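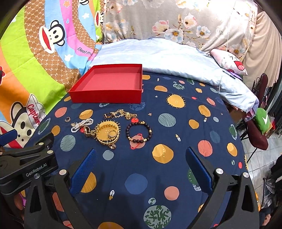
Jewelry into a box, hand grippers: how many demos before it stops being dumb?

Board: Teaching by hand / teleop
Replies: 11

pearlfisher
trying to get a jewelry tidy-up task going. bedsheet, open red box, necklaces and bracelets and a couple rings spread out in front. one gripper in each hand, pick up a piece, put it in the box, repeat till the sheet is clear. Then train on that and run it on two arms.

Rings fine. Bead bracelet fine. Chains are killing me. Policy grabs the ornate gold chain in the middle, lifts, the ends swing, half of it lands on the box wall and it just lets go like it's done. Also it keeps going for the yellow planets on the sheet. pinches cloth.

20 demos so far. More of the same or am I teaching it wrong

---

Ott Mets
20 is nothing for soft stuff. Chains have no shape. Every lift is a new object as far as the policy cares.

But before you record more, watch your own hands. Bet you lower the chain in differently every time.

---

slowhands_4
get rid of the planet sheet?? you have round gold things lying on round yellow things. plain gray sheet, problem gone

---

pearlfisher
> get rid of the planet sheet

could, but then it works on gray sheets and nowhere else. whole point is it should work on a bed people sleep in

---

slowhands_4
sure but you learn to walk first. you're debugging two problems at once. get chains working on plain, THEN bring the planets back

---

Līga Urbonaitė
Disagree with slowhands. We did plain first on the Riltex sorting job and paid for it, the policy never looked at anything but "the thing that isn't gray". Had to throw all of it out when the real table covers came. Keep the busy sheet, but move it between demos. Turn it, bunch it up a bit, slide it over. If the gold bracelet is always lying on the same spiky planet then yeah the planet IS the bracelet to the robot.

pearlfisher do you move the sheet or only the jewelry?

---

pearlfisher
only the jewelry. oh no

---

Ott Mets
lol

---

Līga Urbonaitė
Well there you go. Box too. Move the box.

On the chains. What worked for us with cords:
- pinch near the middle of the pile, not an end
- lift straight up, stop, let it hang for a beat
- other gripper catches the low end
- both go over the box, low end goes in first
- open only when the fingers are below the top of the wall

The stop matters more than you think. Demos with no pause gave us an arm that was already moving sideways while the tail was swinging.

---

bracketology
pausing in demos is bad advice imo. Policies trained on pauses learn to pause. I've had an arm sit there 6 seconds over a cup because I hesitated in 2 demos. Move slow if you have to but keep moving

---

Līga Urbonaitė
A hesitation and a planned stop are different. Ours always came at the same height with the same thing in the fingers. If you're stopping at random then yes it will freeze at random.

---

bracketology
fair-ish. would still do a slow drift up in place of a full stop. we'll not agree on this one

---

dronthorpe_dan
Has anyone done this with leader arms and not handhelds? At the Dronthorpe shop we teleop everything and for small stuff I hate it, no feel for how hard you're squeezing. With handhelds you feel the pearls roll in the pads. Flip side, everything you record on teleop is a move the robot can really make. With handhelds you twist your wrist some way the arm can't and don't find out till playback.

---

Ott Mets
^ this. pearlfisher, check reach. Working across a bed you lean and your elbows go all over. Mark a square on the sheet edge with tape and don't work outside it. Cheap fix, saved me a week on the Mockus kit drawer.

Also for the pearls: they're folded in rows right? Grab across the rows, all of them at once. Go for one strand and it unfolds on you and now you have a long thing.

---

pearlfisher
ok plan
sheet moves every demo
box moves every demo
catch with the second hand for the chains + pearls
lift, short stop, same height every time (sorry bracketology)
tape square

what about the thin ring sitting inside the gold bracelet? I've been taking the ring out first, then bracelet. Sometimes bracelet first cause its easier. does that matter

---

Līga Urbonaitė
Pick one and stick to it. Ring first I'd say, if you drag the bracelet over it the ring goes for a ride. Mixed order is the other classic way to get an arm that hovers between two things. After that go near to far or far to near, don't care which, but the same in every demo.

---

slowhands_4
and when you drop one in a demo, keep it. don't delete. pick it back up and finish. recoveries are the best data you'll get

---

bracketology
agree with slowhands for once. But cut the part where you go "ugh" and wave the gripper around

---

pearlfisher
update, did 4 sets last night w/ the new rules. Sheet pinching is way down, it went for a planet 2 times all evening. Beaded bracelet and the rings in clean. Ornate chain still hangs up on the front wall of the box, the catch is late, 2nd gripper shows up after the tail is already over. Pearls I haven't dared yet on the arms

---

Ott Mets
late catch = you're late in the demos. have the second hand waiting before you lift. Load up a Roroso replay at half speed and look where your left is when the right closes

---

pearlfisher
just looked. left hand is parked way over by the sheet edge doing nothing. every single one. ok redoing the chains, back later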